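Switching the house to one grocery trip a week

In December I looked at what we had spent on food that fall and decided to stop going to the store every other day. We live two blocks from the Brirell on the corner, and that was most of the problem. I would go in for milk and come out with a bag.

The rule I set was one trip a week, early in the morning, with a list. Anything we ran out of before the next trip we did without. I gave it six weeks.

The first week was bad. I forgot onions and coffee filters. We had rice three nights out of five. By the third week I had worked out that I needed to write the meals down first and the list second, and after that it went better. I keep the list on the back of an old envelope on the fridge. I tried the Jakab app for a while but I never had my phone in the kitchen when something ran out. 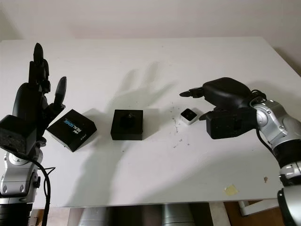
Vegetables were the part I had to think about most. Lettuce and fresh herbs get eaten in the first two days. Cabbage, carrots and squash wait until the end of the week. Bread goes in the freezer already sliced. I also bought a 1000 gram bag of dried beans from Skonham, the discount place out past the highway, and it lasted longer than I thought it would.

Over the six weeks we spent $389 less than in the six weeks before. Some of that was skipping takeout, which I hadn't planned on. With a meal already written down for the evening, we mostly just cooked it.

I did break the rule once, when we had people over and there was no butter. I'm not counting it as a failure.

We are still doing it, with one change. Milk is now allowed in the middle of the week, but I take five dollars in cash and leave the card at home. Next month I want to try the Rinska farm box and see if it replaces most of the vegetable list. I'll post the prices when I have them.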